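The Long Table Comes Back

My grandmother fed whoever turned up. I've been thinking about her a lot since I moved to Moltham, where supper clubs have popped up in half the side streets, and where I've now eaten with more strangers in one winter than in the ten years before it.

My first was at Hagos Kumsa's place, up two flights over a shoe repair shop. I brought the wrong wine and stayed until they were stacking chairs.

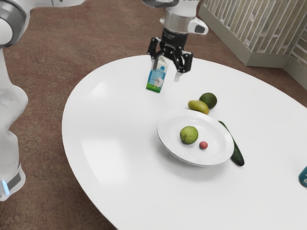 Hagos used to cook in a hotel, and he'll tell you (at length!) that what he hated was never seeing anyone eat. So now he sits down with his guests. He's picky about the furniture, too. He likes a big white oval table, like the one in the picture, where there's no head and no foot and the shy people can't get stuck on a corner. I rolled my eyes at that until I got home and looked at my own table, a skinny rectangle shoved against a wall, and thought – well, no wonder my dinners go quiet.

The food came in big bowls, lentils and greens and a chicken stew that made my nose run, and you had to ask the person next to you to pass things. That's how I met Aitana Sotomayor, who runs a club of her own called Cledisura. 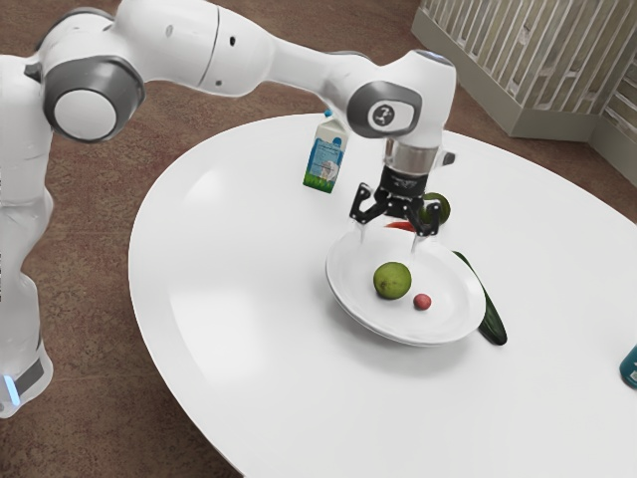
Her rules are looser than his. You pay what you like, you bring a dish if you feel like it, and you don't get to sit with whoever you came with. My husband hated that last one for the whole soup course and then wouldn't leave. She started with 6 guests one April and now has a waiting list she keeps in a school notebook. I've seen it. It's mostly cross-outs.

What surprised me is how little the cooking matters. I've had burnt rice at these things, and one very gray pudding, and I went back both times. I want the part around ten o'clock when somebody's telling a long story about a cousin and the coffee's going cold.

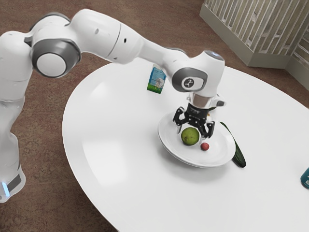
Starting Your Own

I gave it a try last month. Keep it small, make one pot of something, and do the shopping the day before so you aren't chopping onions in your coat like I was. Robel Negussie from downstairs brought bread and saved the whole evening.

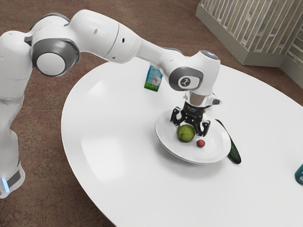
What should you charge for a first dinner?

Nothing, if you can swing it. Ask people to bring a drink or a dessert, and work out the money once you know you want to do it again. I'm on my second one now, and I've pulled the table away from the wall.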